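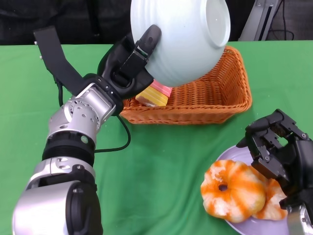 Hemdale 双臂工作台：设备与预算图集

本页汇总 Hemdale 桌面整理项目下一轮采购涉及的设备和耗材，按类别排列，每类附一段说明，供各组填报需求时参考。价格以正式报价单为准，页面上只写数量、周期和选型上的考虑。内容由 Bjarke Mikkelsen 整理，有出入的地方请直接找他改。

下一轮计划新增 4 个双臂工作台，配置原则上与现有工作台一致，方便程序和备件通用。预算在十二月前定稿，过期的需求放到下一轮。

机械臂

左右臂按同一型号采购。报价来自 Ditance 和 Pawlak 两家，负载都够用，桌上的碗、盘子、小篮子和小包装食品都不算重，选型时负载不作为主要依据。需要比较的是腕部在低位时的活动余量。手要伸到篮子里面放东西，也要能把碗翻过来扣着拿，腕关节转到接近极限时容易触发保护停机，试用期间重点看这个动作。

Ditance 的报价含安装和首次标定，Pawlak 的不含。比价时请把 Pawlak 的安装费单列一行再相加，上一稿的比价表漏了这一项，两家看上去差距很大，补上以后差得不多。

关节外壳的颜色没有要求。有同事问过能否统一成哑光，两家都说要另开单，交货时间会延后，这次不做。

多指手

多指手由 Irkine 供货，与机械臂分开下单。交货期 90 天，从收到预付款算起，所以手的合同要先签，臂的合同可以晚一些。两份合同的到货时间尽量对齐，避免臂到了没有手可装，保修期白白过去一段。

手的磨损主要在指尖和指节。抓陶瓷碗这类表面光滑的东西时，指尖的摩擦面很关键，磨平以后碗会慢慢往下滑。指尖作为耗材单独列，不要并进手的单价里，否则后面补货时没有科目可走。

左手和右手不能互换，下单时要写明。备用手只买一只还是左右各一只，目前意见不一致。现有工作台的记录里右手返修较多，暂按右手一只写进预算，左手列为可选项。

法兰和转接件

Irkine 的手装到 Ditance 的臂上可以直接用现成的转接盘，装到 Pawlak 的臂上要重新加工一块。加工件找本地机加工厂做，图纸由我们出。螺孔位置按腕部法兰的孔圈画，画完先打一件试装，再批量下单。

转接盘会让手的位置往外移一点，桌面高度和碰撞模型要跟着改。改模型的工时记在软件组，不进设备预算。

线缆

线缆是以前最容易漏报的一项。手的供电和通信线从腕部后面引出，要留够弯曲余量，留太短转腕时会绷住，留太长又会拖到桌面上，碰到东西。每个工作台按两套线缆报，一套装机，一套备用。

线卡、束线带和护套走办公耗材，不在本页。线缆接头要用带锁紧的，普通插头在连续运行时会松。

控制柜与急停

控制柜放桌子后方或侧面的支架上，离地放置，便于打扫。急停按钮每个工作台都要有，位置在操作人员坐着伸手就能按到的地方。急停回路由电工接，不要自己改。

电源插座请在填报时写清现有数量。多台设备共用一个插排的情况已经发现过，验收时会按不合格处理。新增工作台一律走独立回路，布线费用由场地预算承担，各组只需提供工作台的摆放位置。

相机

头部视角和腕部视角的相机数量按现有工作台配置。分辨率不用再往上提，存储和传输跟不上，多出来的像素用不上。帧率稳定比分辨率要紧，采购前请供货方提供连续运行的测试记录。

镜头布、校准板和备用数据线一起报。校准板容易翘边，买带硬底板的。

桌子和桌布

桌子用固定高度的。升降桌报过一次，价格可以接受，但是每次调高度都要重新标定，用的人嫌麻烦，后来就一直停在一个高度上，等于白花。

桌布用素色布，绿色的继续用，另补几种颜色，训练数据里背景不能太单一。布要裁得比桌面大一些，四周压住。薄布容易起皱，手指贴着桌面推东西的时候会把布一起推走，选厚一点的。桌布按米买，不要买成品。

背景布用黑色，遮住后面的支架和线。挂杆上次买的太细，挂上去会往下弯，这次换粗的。

桌面物件

物件预算单独成表，每个工作台配一箱，共 50 件，种类由任务组确定。下面是挑选时的一般要求。

碗和盘：陶瓷和塑料都要有，颜色浅的、深的各备一些。釉面光亮的碗反光强，对视觉来说难一些，要保留，但不要全是这一种。盘子边缘不能太薄，手指夹不住。陶瓷件按易耗品处理，摔碎了直接补，不用写说明。

篮子：编织的和硬塑料的都要。口大底小、四边向外敞开的篮子比直筒的好放，刚开始调任务时先用这种。编织篮买回来先看有没有翘出来的篾条，会勾到线缆和手指上的护套。

食品与包装：包装小的零食可以直接用超市里买的。甜甜圈、面包一类用仿真模型，真的放半天就变形，还会把盘子和手指弄脏。仿真件要挑表面不掉色的，上一批有几件一擦就掉，已经退货。环形的东西抓法比较特别，可以从外面夹，也可以把手指伸到中间的孔里，物件箱里请至少放一种。

布类：毛巾、餐巾若干，洗过一次再用，新布太硬。

每箱物件配一张清单贴在箱盖里侧。补货按清单编号报，写“再来一个蓝的”这种，仓库没法处理。

备件

备件预算占设备总价的比例由财务定，现在按低值填。必须列入的是指尖、线缆、一只右手和控制柜风扇。减速器、电机这类不自己备，坏了走保修。

Ditance 和 Pawlak 都提供延保。延保从标准保修结束那天接着算，中间不能断，所以要在标准保修到期前买好。延保费用填在第二年，不要和设备款填在一起。

运输和收货

设备到货走后门，货梯门宽只比木箱宽一点，搬运公司需要事先来量。木箱拆开以后留下，返修要用原箱发回，没有原箱的话 Irkine 会另收包装费。

开箱时两个人在场，一个人拆，一个人对着装箱单勾。外壳有磕碰的当场拍照，不要等到装机以后再说。

安装与验收

从到货到能用，每个工作台的安装、接线、标定和试运行大约需要 49 个工时。这是现有工作台装机时记下来的，新人来做会更长。装机期间软件组要留人，标定脚本跑不通的时候等不起。

验收动作选日常任务里的几个：一只手把碗拿起、翻转、放到篮子上方，另一只手在盘子附近等待或抓取，两只手交接物件，推开桌面上的小件。每个动作都要连续做，做到中间不需要人扶。验收时用的物件就从配套的箱子里拿，不要用供货方自带的方块，那些太容易抓。

验收单由使用组签字。供货方到场人员只负责处理故障，不替我们操作。

付款安排

手：预付款签约时付，余款到货验收后付。臂：分三次，签约、到货、验收。转接件和桌面耗材金额小，到货后一次付清。

预付款集中在一个季度里，财务希望错开。可以把物件箱和桌子的采购往后放，它们交货快，装机前到就行。臂和手不能再往后推。

暂不采购

移动底盘、力矩传感器升级、第三只手臂，这次都不列。有组提过加装语音提示，费用不高，先在现有工作台上试，试过觉得有用再写进下一轮。

填报方法

每组一份表，写清工作台位置、负责人、需要的备件和物件种类。表里没有的项目写在备注栏，附上报价单。同一样东西几个组都要的，由采购合并下单，组里不要各自去谈价。

表交给 Bjarke Mikkelsen，纸质和电子都收。改动过的表请在文件名后面加上版本号。

图集会随采购进度补充。

返回设备目录
上一页：现有工作台布局
下一页：物件箱清单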